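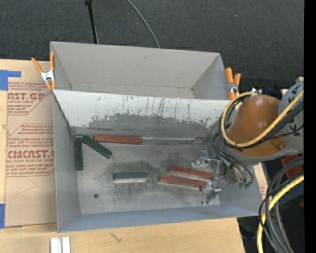
Workshop notebook, finishing and coatings bench
Entry of Jan 20, 2024
Entered by Noboru Kikuchi

Subject: adhesion of the Prutari gray primer on reclaimed sheet steel, second series.

The first series was closed with the finding that the primer performed acceptably on new stock and poorly on reclaimed panels. The second series is limited to reclaimed panels and is intended to separate two possible causes: residue left by the old finish, and insufficient tooth in the metal itself. All panels came from the Sidetti cabinet doors, cut down on the large shear. Edges were deburred by hand. Panels 1 to 18 are numbered with a stamp on the back, lower left corner. Please do not use marker for this purpose. The solvent wash removes it, and two panels in the first series could not be identified afterward.

Preparation. Three groups of six. Group A was degreased only. Group B was degreased and scuffed with a medium pad, crosswise, until the gloss was gone. Group C was stripped to bare metal, degreased, and scuffed in the same way. Wipes were changed after every panel. The degreaser was the last of the old drum, and the new drum should be opened for the third series and noted as such.

Application. One wet coat by spray, the gun set as recorded on the inside cover of this notebook. Panels hung from the rear rail. Drying overnight with the extraction on its low setting. Panel 7 touched panel 8 during hanging and has a mark near the top edge – it was kept in the series, but the cross-cut was made well away from the mark.

Testing. Cross-cut with the six-blade tool, tape pulled at a low angle in one steady motion, each panel graded from 0 (no loss) to 5 (heavy loss). Film thickness was read at 4 points on every panel and averaged.

Results by group:
Group A: grades 3, 4, 4, 5, 4, 3
Group B: grades 1, 1, 2, 1, 2, 1
Group C: grades 0, 1, 0, 1, 0, 1
Mean film thickness, all panels: 53 microns

Observations. In Group A the primer came away cleanly and left the old finish intact beneath it. The failure is therefore between the primer and the old finish. In Group B the loss was confined to small flakes at the crossings of the cuts. Panels 9 and 11, which received the grade of 2, were scuffed at the end of a worn pad, and I would attribute the difference to that. Group C gave the best figures, although the gain over Group B is small in view of the additional labor. Stripping took most of a morning. Scuffing took less than an hour for the whole group.

A rub test was added at the request of the Woldemariam office, whose interest is in surfaces that receive repeated sliding contact. One panel from each of Groups B and C was placed under the weighted felt and run until the metal first showed. The Group B panel reached 1,089 strokes. The Group C panel was stopped by mistake during the midday break, and the counter was reset before the figure had been copied down. That run is void and must be repeated on a fresh panel. The counter is to be read and initialed before the power is switched off.

The wear on the Group B panel did not begin evenly. It opened along one edge of the felt track and spread inward, with a rough border between coated and bare metal. This may indicate that the felt block is not seated flat. The block was checked against the surface plate and a slight rock was found. It has been set aside for refacing.

Interim position. For reclaimed doors, degreasing and scuffing is considered sufficient for general work. Full stripping should be reserved for parts subject to abrasion, pending the repeated rub test. Degreasing alone is not to be used on painted stock.

Remaining work:
Repeat the rub test for Group C, with the refaced block.
Repeat the rub test for Group B as well, as the first figure was obtained with the faulty block.
Obtain the data sheet for the Zikidau topcoat and confirm the recoat window. The copy on file is missing its second page.
Replace the blades in the cross-cut tool. One has a visible nick.
Order pads, medium, two boxes.

The third series is planned for March and will include the topcoat. Tested panels are on the lower shelf of the drying cabinet, in number order, with paper between them. Kindly leave the paper in place.

N.K.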